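Apples on the table: basket, plate, paper, tape
Speaker notes, Quintana Hall, May 27, 2024
NOT for handout. Handout is the one-pager, stack by the door

START
Thank them for coming out on a holiday. Phones off. Water jug – check it's there before I start talking, last time it wasn't.

Who has a bowl of fruit at home that gets ignored until something at the bottom goes soft? Hands up. Wait for hands. Me too, then carry on.

What we're doing: how to set out apples so people eat them. Home table first, then the bigger tasting tables we do at Ovden in September. Questions at the end but if somebody shouts one out take it.

THE TABLE ITSELF
Cover it. Brown paper off a roll, the wide kind. Cheap, and you fold it up with the peel inside when you're done. Wrinkles are fine. Don't iron it (someone did iron it).

Blue painter's tape on top, long strips one way then across, so you get squares. Doesn't need a ruler. Mine wander a bit toward the far end of the table and no one has ever complained.

Why squares – you say "bring the basket down one row" and the person helping you knows where. Without them it's "left a bit, no, my left".

Press the tape down with the side of your thumb. Tear it if you have no scissors, the ends go ragged, doesn't matter. Peel it up slow at the end or it takes the paper with it.

SLIDE 2

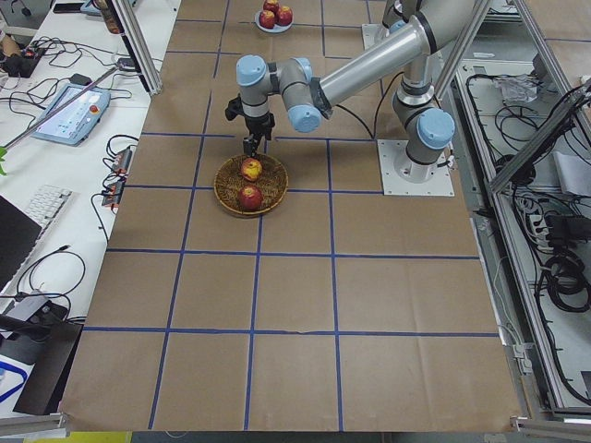
Basket on the second row, two apples in it. Round plate at the far end with three more.

Point at the basket first, then the plate. Leave it up while I talk through the next bit.

Basket = the ones for eating now. Plate = the ones for looking at and comparing. That's the whole system!! At Ovden we swap it round every year depending who's in charge and it works fine either way, just pick one and put it on a card.

Don't crowd the basket. Two apples looks mean on an empty table, I know. But people take from a basket with two in it and you top up. A heaped basket they're scared of, the pile rolls.

Topping up: spare crate goes under the table, back end. I brought 125 apples to the last one and the crate was in the van. Long walk.

BASKETS
Shallow. If you can't see the bottom one from where you're standing it's too deep.
Woven is good, air gets at them. Shake it out after, bits of stem get stuck in the weave. Wipe with a damp cloth and dry it upside down, do not soak.
Rim you can get your fingers under.
Line it? I don't. Cloth holds damp. If the weave is rough then a single sheet of tissue.

Pass the basket round here (the Luvia one, $6 at the thrift place in Kimavden, don't let it go out the door with somebody)

SLIDE 3

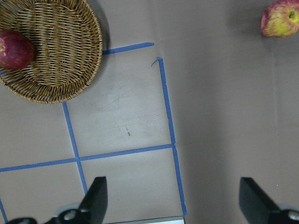
Deep red one in the basket, the yellow and pink one off on its own.

Color talk. Keep short, this is where I ran over in Kimavden.
– dark red all over: looks ripe, tells you next to nothing. Plenty of them go red early
– look at the color UNDER the red. Green going to yellow is what you want to watch
– press gently near the stem, not the side. Thumb dents show up brown the next day
– smell it. people forget to smell it

So a dark one next to a patchy one is a nice pair for a tasting, everyone picks the dark one first with their eyes. Then cut both. Ask again. Do the hand count, have someone write it on the paper right there beside the basket, that's another good thing about paper.

If there's time: cut the 2 I have in my bag. If no time skip to plates.

PLATES
Flat-ish with a small rim so nothing escapes. Pale color. Red fruit on a pale plate shows up across a room, on a dark plate you've lost it. I use light blue, had it years, wouldn't call it a nice plate.

Three to a plate. Touching is OK for an afternoon. For keeping, NOT touching, one bad one and so on, they all know the saying, don't say the saying.

Stem up if you can. Two reasons: you can see if the stem's still on, and the color round it is the part worth looking at.

SLIDE 4

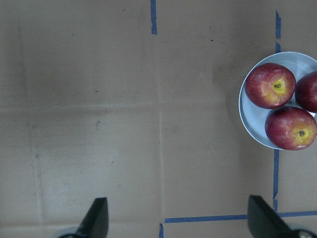
Three on the light blue plate, red with yellow streaks. Plate sits over the tape line.

Ask them: which would you take? Let it go for a minute, it gets loud. The front row always argues.

Then: streaks are normal. Mottling is normal. Somebody will ask if it's a disease. What to worry about is soft spots, a wet patch, a hole with brown crumbs by it. Eat round a bruise the same day, don't put it back.

Plate on the line or in the square? Doesn't matter for home. For the tasting keep them inside the square if the squares are numbered, otherwise you get two answers for one plate and the tally sheets are a mess.

PRACTICAL BIT – they do it
5 minutes. Pairs. Each pair gets paper, a roll of tape to share, one plate, three apples. Make a triangle of them in the middle of the table, leave the near side clear for the cutting board and elbows.
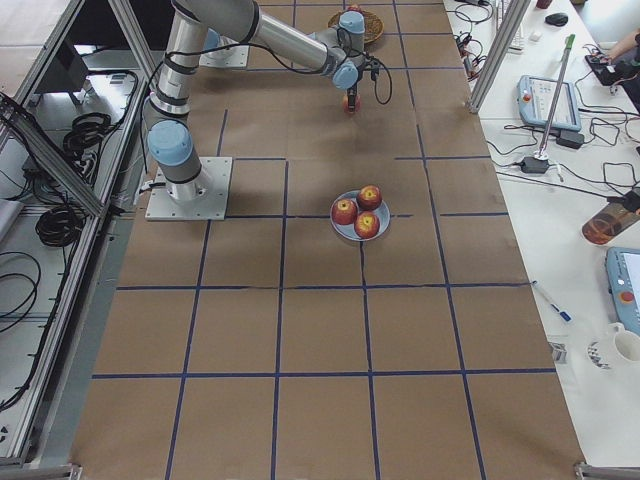
Walk round while they're at it. Things to look for: plate too near the edge, tape only stuck at the ends, apples balanced on their sides. Let them fix it themselves, dont reach in.

Bring it back together. One thing each table would change. Write on flip chart, pens are in the blue bag (not the dried out ones, throw those).

STORING, if time
Cool, dark, not next to potatoes. Fridge drawer is fine. Take out what you'll eat in a couple of days and put only that in the basket. Check the drawer when you refill, every time.

Handout has the September sign up on the back. Ovden wants names for setup and for clearing away, push clearing away, setup always fills first.

Tape and paper back in the box. Basket!! Get the basket back.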